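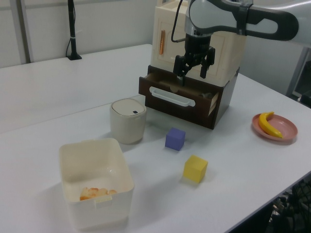

Dritar Claims Desk, after 18 months in a small therapy office

I run the front office for an outpatient physical therapy clinic, which means I'm the scheduler, the phone, the fax machine whisperer and (for most of every afternoon) the billing department. Before Dritar we were on Kerslake, which did the job for years and then slowly stopped doing it, the way an old car does, and I put off changing for far too long because the thought of moving every open claim made me want to lie down on the floor.

So I'll start with the move, as that's the part I would have wanted to read. The import took our patient list and payer list without much fuss. Open claims were another matter. Anything already sent came across fine, but claims that were sitting half finished in Kerslake arrived with the visit notes attached and the modifiers missing, and I had to go back through them by hand with a cup of coffee and a lot of muttering. If you can, clear out your drafts before you switch. I knew that and did it anyway, and I have only myself to blame!

Once we were in, though, I liked it right away. The claim screen puts the whole visit on one page: codes, units, the referring provider, the authorization number and how many visits are left on it. That last one matters so much in therapy. We used to keep authorizations in a spreadsheet that only I understood, and when I took a vacation things went wrong in ways that took weeks to straighten out. Dritar turns the visit count yellow when a patient has 3 visits left and red at the last one, and you can change those numbers if your payers are slow to approve more. Ours are, so I set yellow at 6 and have been much calmer ever since.

The scrubber (their word for the check it runs before a claim goes out) is good and a bit bossy. It catches missing modifiers, units that don't match the minutes written down, and birthdays typed in backwards, which I do more than I'd like to admit. It also stops me every single time over a secondary insurance setting that one of our payers simply doesn't need. There's a way to turn the warning off, but only for all payers at once, and I don't want that. I've written in about it twice and got a kind reply both times and no fix yet.

Denials used to be my least favorite part of the week. They still are, to be fair, but now they land in one list with the payer's reason spelled out in plain words beside the code, and I can sort by how much time I have left to appeal. Our denials are down by around a third from where we were. Some of that is the scrubber and some of it is me finally having time to call people back, and I couldn't tell you how much of each.

Now for the grumbles. Patient statements are plain ugly. You can add your logo and that's about all, and the balance sits so low on the page that folks call to ask what they owe while holding the paper that says it. The reports are slow at month end, slow enough that I start one and go water the plants. And if your scheduling is on Iseck, as ours is, the link between them refreshes overnight, so a same-day cancellation still shows up as a visit waiting to be billed until the next morning.

Support is by chat or phone. Chat is quick for simple things and hopeless for payer enrollment, so call for that, ideally before 10 in the morning.

I did look at Prarkari too before we signed. It has lovely statements and much nicer reports, but it's priced for bigger groups, and the visit tracking was an add-on that we'd have needed from the first day. For a place with a couple of therapists and one person at the desk, I'd choose Dritar again, and I renewed in December without shopping around.

Four stars from me. I'll come back and change it to five if they ever fix those statements.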